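Phones | Data Plans | Checklists | Forum
Home Checklists Prepaid SIM and hotspot check before you top up (with my comments)

Last gone through: 17th January

I keep this list taped inside a kitchen cabinet and I go down it every time I'm about to put money on a prepaid line. People kept asking me for it in the comments under the Kondau bundle post, so I typed the whole thing up, notes and grumbling included. My own setup is a Kondau SIM in the phone, a Condori SIM in the hotspot, and a little Zarix hotspot that has been dropped more times than I'd like to admit. Yours will be different, so skip what doesn't fit.

PART 1 – THE SIM AND THE LINE

1. SIM tray sits flush, no wobble
Status: OK
Comment: Mine used to stick out a hair on one side and the phone would lose the network whenever I put it in my back pocket. I blamed Kondau for weeks (sorry, Kondau!). New tray, no more trouble.

2. Registration details match your ID
Status: OK, after a fix
Comment: Check the spelling of your name, letter by letter. Karine Lévesque, who writes the roaming posts on this site, had her line paused in October over a missing accent, and she had to go to the store twice to get it back.

3. SIM PIN switched on
Status: OK
Comment: Yes, it's annoying to type it in after every restart. Do it anyway. A stolen SIM with no PIN can get your text codes, and your text codes get people into your bank. Write down the unlock code from the plastic card the SIM came in, and keep it somewhere that is not your phone.

4. Auto-subscriptions
Status: FAILED, fixed same day
Comment: I had a "daily horoscope" service I never signed up for, or if I did I was half asleep. Look in the carrier app under active services and cancel anything you don't know. Then look again the next morning, as mine came back once.

PART 2 – THE PLAN

5. Real validity period
Status: OK
Comment: Read the small line, not the big one. The Condori offer I nearly bought said 22 GB in huge letters, and then in tiny ones that 8 of those were only good after midnight. I'm in bed after midnight! If you're a night owl, go for it, it's a decent deal.

6. Rollover
Status: Not clear
Comment: Kondau says leftover data rolls over if you renew before the old bundle ends. Does that mean before the hour or before the day? I asked the chat and got two different answers, so I just renew a day early and lose nothing.

7. Low data alert
Status: OK
Comment: Set it at 80 percent. The carrier's own warning always shows up when I'm down to crumbs, and the one built into the phone is much better. 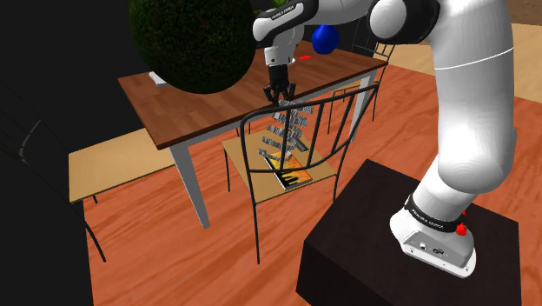 8. What happens when the bundle runs out
Status: FAILED
Comment: This is the one that costs real money. On my line the default was to keep going at the normal rate and eat the airtime balance. I watched a whole top-up vanish during one app update. Find the setting that stops data when the bundle ends, turn it on, and take a screenshot so you can prove it was on if there's an argument later.

PART 3 – THE HOTSPOT

9. Battery flat, no bulge
Status: OK
Comment: Take the back off and lay the battery on a table. If it rocks or spins, stop using it. Don't press on it, don't charge it "one last time", and don't toss it in the kitchen trash. Most phone stores will take it. Baltasar Saavedra wrote in to say his had pushed the cover right off, and he'd been sleeping with it on the nightstand – please don't do that.

10. Charger and cable
Status: Replaced
Comment: My old cable was bare near the plug, so it went out. The new one is a Gorkon and it's fine, a bit stiff.

11. Heat while charging
Status: Watch
Comment: The Zarix gets warm if I leave it on the couch. On a hard shelf it stays okay. If yours is too hot to hold, unplug it.

12. Admin password changed
Status: OK
Comment: Not the Wi-Fi password, the other one, for the settings page. A lot of these come with the same one out of the box, and anyone on your Wi-Fi could walk in and change things.

13. Connected devices list
Status: OK, one removed
Comment: There was a tablet on mine that I gave away ages ago. It was harmless, but I changed the Wi-Fi password and made everybody in the house log in again. I was not popular that evening.

14. Software update
Status: Still to do
Comment: There's one waiting. I'm going to run it over a friend's home Wi-Fi so it doesn't chew through my bundle (see number 8, ha).

STILL OPEN

Number 6, until Kondau gives me a straight answer in writing. Number 11, I'm keeping an eye on it. Number 14, this weekend if I get a ride over.

If your carrier hides the stop-data setting somewhere odd, put the menu path in the comments with the name of the carrier and I'll add it to the list.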